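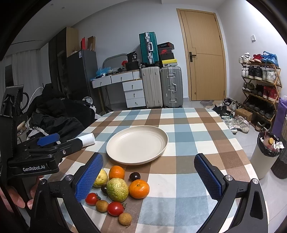 Reading time: 2 min

When the sorting line at Obura went over to automatic grading, the folks on the packing side asked me how on earth they were supposed to learn a new job in a week. My answer was to start small, at a table, with fruit. Put out an empty plate and a little cluster of mixed produce - two oranges, a couple of small red tomatoes, something wrinkled and yellow-green, something round and nearly black - and let people talk through how they would sort it before they ever touch the line screen.

Step 1. Ask each person to say out loud why a piece should go on the plate or stay off it. Godfrey Muli packed by hand for years and found this surprisingly hard, and I think most good packers do, bless them!

Step 2. Write those reasons down in their own words. The line at Obura handles 600 pieces an hour and sends the doubtful ones to a side tray, and that tray is where your people now spend their day. Their words become the labels on the screen.

Step 3. Work the side tray in pairs, one to decide and one to enter the label, and swap after two hours. Tatu Ondieki wanted longer turns at first, but her eyes got tired and she came round to it.

Step 4. Sit down together at the end of the shift and go over whatever the pairs disagreed on. Wrinkled skins caused us the most trouble - leave plenty of time for those, and keep the coffee coming. If a label still splits the room, mark it "ask" and bring it back to the table the next morning.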